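Korletey 12 is out, and the planner finally knows when to give up

I've been waiting on this one since April, so forgive me if I gush a little. The folks at Skamlow pushed out version 12 of Korletey, their motion planning toolkit for robot arms, and the big change is in how it handles cramped spots. Think cabinets, shelves, anything where the arm has to sneak its fingers under or beside something without whacking it.

Older versions would chew on a hard reach forever. You'd go get coffee, come back, and it was still sampling (I drank a lot of coffee). Now the planner gets a budget of 300 tries per reach, and if it runs out it hands you a plain-English note saying which joint or which surface was the problem. I love this! My old logs were just a wall of red.

Afia Appiah, the lead developer, told me the team built a test set of 757 reaches, all in simulated kitchens, and used it to hunt down the worst cases. "We kept finding the same bug wearing different hats," she said. The old collision checker padded the gripper too much, so perfectly good paths got thrown out. They closed 233 tickets on the way to this release, and she says a lot of them came down to that padding.

I ran the kitchen set on my own desktop last night and had a great time clicking through the appliance reaches. The microwave ones are my favorite, with the arm coming up past the oven and its two fingers just under the microwave's bottom edge, right by the keypad side.
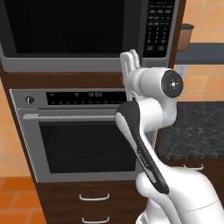 What's next

Zevis, the scene editor a lot of us use alongside Korletey, needs an update before it can read the new log notes. Until then you'll see them as plain text in the terminal. Appiah also mentioned a perception add-on called Nurlow that would feed camera depth straight into the collision checker, but she wouldn't give me a date. I did ask twice. If you're upgrading from 11, back up your joint limit files first, as the format changed and the installer writes over them.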